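3. Setting Up the Board

This section covers placing the Clundia board on a table, laying out the blue parts, and checking the fit before the first session. Read Section 2 (Unpacking and Parts List) first. If you have the smaller Zakaria board, use the supplement packed with it, as the spacing of the zones is different.

You will need:
The white board
The parts case (33 pieces, including spares)
The fit card
A soft dry cloth
A flat table with a clear area at least 600 mm deep

CAUTION: The pegs are small parts. Keep the case closed and out of reach of young children when the board is not in use.

3.1 Choosing the table

A dark, plain tabletop works best. The white board stands out against it and a dropped peg is easier to find than it would be on a patterned surface. Avoid glass. Small parts slide on it, and reflections make the outlines on the board harder to see.

The table must not rock. Press down on each corner in turn before you put anything on it. If one corner moves, shim the leg or use another table.

A plain background behind the table is helpful but not required. A dark curtain or a blank wall is fine.

3.2 Placing the board

1. Wipe the tabletop and the underside of the board with the dry cloth. A crumb under the board is enough to make it tip.
2. Lay the board flat in the middle of the table with the marked side up.
3. Turn the board until the zone for the round part is on the far side, away from the person who will be working.
4. Press lightly on each corner of the board. It should not lift on the opposite side.
5. Leave clear tabletop on both the left and right sides, so that hands can come in from either direction.

Note: Do not tape the board down through the outlines. Tape leaves residue that fills the finer lines over time. If the board slides, put the thin mat from the box underneath it.

3.3 Laying out the parts

Work from the far side of the board toward the near side. If you fill the near zones first you will have to reach over standing pegs to get to the rest, and they are easily knocked.

1. Open the parts case and take out the round part with the flared base. Check that the base is clean.
2. Set the round part in its place near the top center of the board, flared side down. The short peg should point straight up.
3. Stand a small peg in the position below the round part.
4. Place the peg near the upper-left corner. Hold it by the sides, lower it until it touches the board, then let go.
5. Leave the large circle at the upper right empty for now. It is used in Section 4.
6. Place the remaining parts for your exercise using the layout sheet.
7. Close the parts case and move it off the table.

Do not force a part. If it does not seat with light pressure, lift it out, turn it slightly, and try again. A part that still does not seat may belong in another zone. 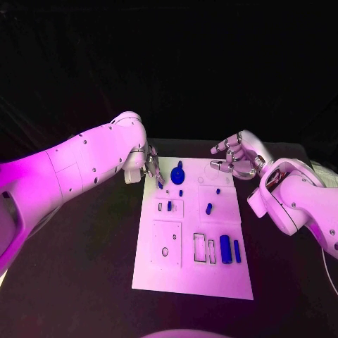

Figure 3-1. Board flat on a dark tabletop, with the round gear-like part near the top center and the large circle outline at upper right.

The lines on the board are thin and can be hard to make out in colored or low light. The small circle just to the right of the round part is the one most often missed. Find it, and the larger circle farther to the right, before you begin. Run a fingertip over the surface if you are not sure.

Note: Colored lighting does not harm the board or the parts. It does change how the blue looks, so sort the parts under ordinary white light before you switch over.

3.4 Checking the fit

The fit card is 3 mm thick at the end marked A and 2 mm thick at the end marked B. Use it as follows.

1. Slide end B under the near edge of the board. It should not go in. If it does, the board is sitting on something or the table is not flat. Repeat 3.2.
2. Stand end A next to a seated peg. The collar of the peg should be level with the top of the card or slightly below it. If the collar is higher, the peg is not fully down.
3. Repeat for each peg you have placed.
4. Touch the top of the round part with one finger and push gently to one side. A little play is normal. The base should not lift.

Check the fit again after the board has been moved, even if only to the other end of the same table. Pegs can work upward when the board is carried with parts on it.

3.5 First session

Start with a short run. One person places two or three parts, takes them out again, and lays them on the tabletop beside the board. This is enough to show whether the table height and the light are right.

Suggested order:
1. Lift the upper-left peg and put it back.
2. Lift the peg below the round part and put it back.
3. Lift the round part by its base. Do not pull on the short peg on top.
4. Put the round part back and check that it sits flat.

Use the left side of the table for parts picked up from the left half of the board, and the right side for the others. Crossing over the middle is the usual cause of knocked pegs – keep to one side at a time until the layout is familiar.

If a peg falls, stop and find it before going on. A peg under the board will lift one edge and spoil the fit of everything else.

CAUTION: Do not lean on the board or use it to steady yourself when reaching across. The surface will hold the parts but is not meant to carry weight.

3.6 Common problems

A peg leans to one side.
Lift it out and look into the position with a light. Dust collects there. Clear it with a dry brush, not with a pin or screwdriver, then seat the peg again.

The round part turns but will not settle.
The flared base is resting on the rim of its position. Lift it completely, center it by eye, and lower it straight down. Sliding it into place from the side scratches the surface.

The board moves during work.
Check for dust underneath, then use the mat. If the mat is already in place, turn it over. The other side has more grip.

A part is missing.
Look under the board and along the edge of the tabletop. Spares are in the lid of the case. Replacement sets are available from Urnby in Dillport; give the number printed inside the lid when you order. Sets ordered before February came with a shorter lid label, and for these the number is on the bottom of the case.

3.7 Putting the board away

1. Take out the near parts first and work back to the round part.
2. Wipe each part with the dry cloth and return it to its slot in the case.
3. Wipe the board. For marks that stay, use a cloth dampened with water and a drop of dish soap, then dry the board right away.
4. Store the board flat. Do not stand it on edge against a wall, where it may bow.
5. Do not stack anything on top of it except the case.

Keep the fit card in the case with the parts. It is needed every time the board is set up.

Questions about this section can be sent to Mawuli Addo at the Dillport office. Include a note of which step you were on and which layout sheet you were using.

Continue with Section 4, Using the Large Circle.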